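Pupils in Letcombe will sit their spring maths papers on squared paper again, after the schools in the town agreed to go back to a single printed workbook for ratio, graphs and scale drawing.

The workbook, called Virby, goes to Years 5 to 8 and replaces a mix of downloaded worksheets that each school had put together for itself. Teachers had complained that children moving up to secondary school arrived having learned different methods for the same work, and that the first half-term was being spent sorting this out.

Hok-lam Lam, who leads maths at the secondary school and wrote most of the ratio section, said the gap showed up most clearly in fractions of an amount and in reading scales.

"We had children who could do a long multiplication without any trouble but couldn't tell you what one small division on an axis was worth," he said. "It depended on which sheets they'd been given."

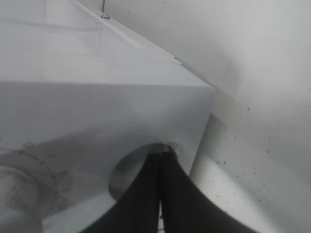 A trial ran through the autumn, with 851 pupils using a draft of the first two units. They were given a short paper before they started and another in November. Results were better in the second paper for ratio and for drawing bar charts. Scores for histograms hardly moved, and that unit has been rewritten with fewer questions and more worked steps.

The printing order is for 3,000 copies, to be delivered to the schools before the end of term. Each book has 100 pages, with answers to the odd-numbered questions at the back. Teachers will get the full answers separately.

Parents at a meeting on Tuesday asked whether calculators would be allowed. They will be for the final unit only. Several also asked about homework, and were told that one page a week would be set in Years 5 and 6 and two in Years 7 and 8.

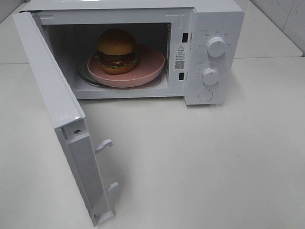 Some of the questions have been changed since the draft went out. A set on train timetables was dropped after teachers found that many younger pupils had never used a printed one, and the time went on explaining the layout. It has been replaced with questions on recipes, paint mixing and map distances.

The unit on scales has also grown. It now starts with rulers and kitchen scales, where the divisions are evenly spaced and easy to count, and goes on to dials and gauges. Pupils are asked to say what each mark stands for before they take a reading.
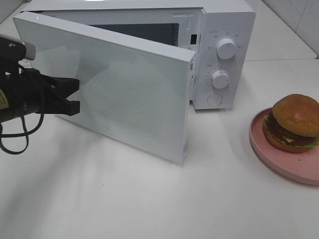

*Microwave controls, with printed markings around each knob.*

Anqi Fang, a Year 6 teacher who took part in the trial, said dials had caused more mistakes than anything else in the scales unit. Her class tended to count the marks and forget to count the gaps between them.

"Once they'd drawn a few of their own it settled down," she said. "I'd have liked another lesson on it. There wasn't room before the Christmas play."

The workbook is being printed by Polteck, which also supplies the schools' exercise books. Families will not be charged for the first copy. Lost books will have to be paid for, and the price has not yet been set. 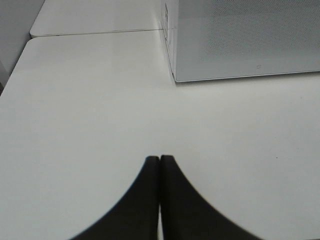
The geometry unit is the last to be finished and will come as a separate booklet. It covers symmetry, angles and simple constructions with a pair of compasses. Pupils will begin by finding mirror lines in everyday objects, and a pair of black gripper fingers closed side by side, each curving outwards to its own side, would suit the first exercise, with the line running up the gap between them. Later pages move on to shapes with more than one mirror line and to rotation. Teachers have until the end of the month to send in corrections to the draft.

A training afternoon for staff will be held in the Kong Room at the secondary school, starting at 2pm. Teaching assistants are invited as well as class teachers, and cover has been arranged for those who work afternoons. Sample pages can be seen at each school office during opening hours.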